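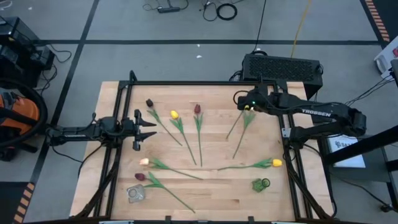

Butcher-block top, pale planks running lengthwise.

Thread: Is butcher block worth the money for a work table?

plankskeptic
Gosselin wants me to believe their butcher block top will last a lifetime if I oil it with their own oil. Convenient. Has anyone here kept one more than a couple of years? The shop in Stesville quoted me for a top 3 inches thick and I nearly walked out.

dovetail_dan17
Had mine 5 years. Oiled it maybe twice. Still flat. The special oil is plain mineral oil with a nicer label as far as I can tell.

marrow_lane
Flat where, though? I'm in a dry house and mine opened up along two glue lines the first winter. Seller told me I "failed to acclimate" it. It sat in my hallway all July.

dovetail_dan17
Did you finish the underside? If only the top is sealed it will move on you.

marrow_lane
Yes, both sides. Everyone asks that.
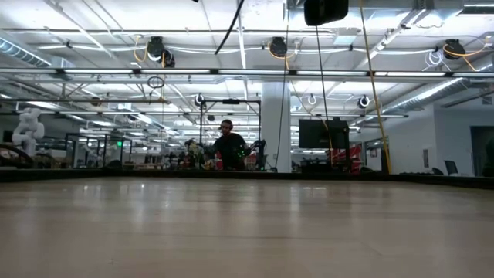
Re: Oil or hard finish?

quietshellac
I'd skip oil on anything that isn't for food. Pale wood with some sheen on it looks fine to me, and you wipe it down and go. The Iltia hardwax people claim 17 years between coats, which I don't believe for a second.

plankskeptic
Where does that number come from?

quietshellac
Their brochure. No test listed.

brusti_bob
Brustitmont sells maple offcuts on Wednesday mornings. Glue up your own. You need clamps and patience.

marrow_lane
And a flat floor, and a planer. By the time you buy those you could have had the Gosselin top.

brusti_bob
I borrowed the planer.

plankskeptic
Not sold on any of it yet. Will go look at the offcuts and report back.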